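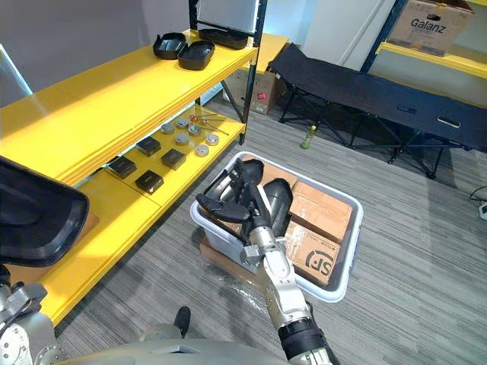

Logged by Iason Makris | Last edited 04/06/2023 | Ticket 715

Tickets Assets Stock Knowledge Base My Queue Sign Out

Support > Flircombe > Printing > Ticket 715

Subject: Shelf and bin labels drift down the roll, text ends up across the gap
Status: Resolved, one follow-up open
Device: Grelto desktop label printer, thermal transfer, USB, storeroom
Software: Lilleo label designer, shared templates

Reported problem

Labels print correctly at the start of a batch. By the end of a long batch the bottom line of text has moved off the label and onto the backing between labels. On the worst run the bar code was split over two labels. Short jobs look fine. The labels are for the yellow shelving and the light gray plastic bins, so most jobs are long ones.

The user had already power cycled the printer and reloaded the roll. No change.

Initial checks

Printed 12 labels from the standard bin template. First label centered. Last label visibly low, still readable. The shift is the same from each label to the next, so this is a length error that adds up. A slipping roll would give uneven steps.

Cleaned the platen roller with isopropyl alcohol and a lint-free cloth. Cleaned the print head while the cover was open. Repeated the test with the same result. Roller shows no flat spots or glazing.

Ran the printer's internal test page with the PC disconnected. It feeds to the gap and stops in the right place every time. Media sensor and feed motor are therefore OK, and the fault is in what the PC sends.

Driver settings

Media type in the driver was set to Continuous. It should be Labels with Gaps. In continuous mode the printer ignores the gap sensor and advances by the page length in the job. The page length was 61 mm, which matches the printed label but leaves out the gap. Each label therefore starts one gap too early relative to the stock.

That did not fit the direction of the drift. The text was moving down, and a short feed should move it up. Asked Periklis Theodorakopoulos to look at the same samples. He pointed out that I was holding the strip with the leading edge at the bottom. Labels come out of this printer foot first when the template is rotated 180 degrees, and the bin template is. Direction is consistent with a short feed. Crossing out my earlier note about a second fault.

Change 1: media type set to Labels with Gaps. Ran sensor calibration from the front panel (hold Feed until the second flash, release). Printed 12 labels, all centered.

Change 2: none at this point. Ticket set to Pending.

Reopened

User reports drift is back. Driver media type is Continuous again. I had changed it under Printing Preferences, which only applies to the logged-in account. The storeroom PC uses a shared account for printing, and that one still had the old default. Changed it under Printer Properties > Advanced > Printing Defaults, then checked it from the shared account.

Printed 12. Drift still present.

Opened the bin template in Lilleo. Page Setup has an option named "Use template media settings". It was ticked. With that on, the template overrides the driver on every job, including media type. The template was last saved in August, when the storeroom was using a continuous roll from Barros and cutting by hand. The current Barros stock is die-cut. The template was never updated – the label size happened to match, so short jobs looked right.

Change 3: cleared "Use template media settings" in the bin template and saved it to the shared folder. Repeated for the shelf template, which had the same setting.

Verification

1. Closed Lilleo and opened it again from the shared account.
2. Printed 80 bin labels as a single job. First and last labels laid side by side, text position identical.
3. Printed 80 shelf labels. Same result.
4. Turned the printer off and on, printed one label. Centered, no blank label fed.
5. Scanned the bar code on the last label of each batch. Both read on the first pass.

Notes for next time

Check the template before the driver. If the internal test page is good and the drift is even, there is little reason to open the printer.

Calibration has to be repeated when changing between stocks with different backing. The sensor level is stored per media type, so the value for continuous is no use for die-cut.

Darkness was left as found. Speed was left as found.

Follow-up

The old continuous template is still in the shared folder under a similar name. Periklis to move it to the archive folder and confirm here. Ticket stays on my queue until then.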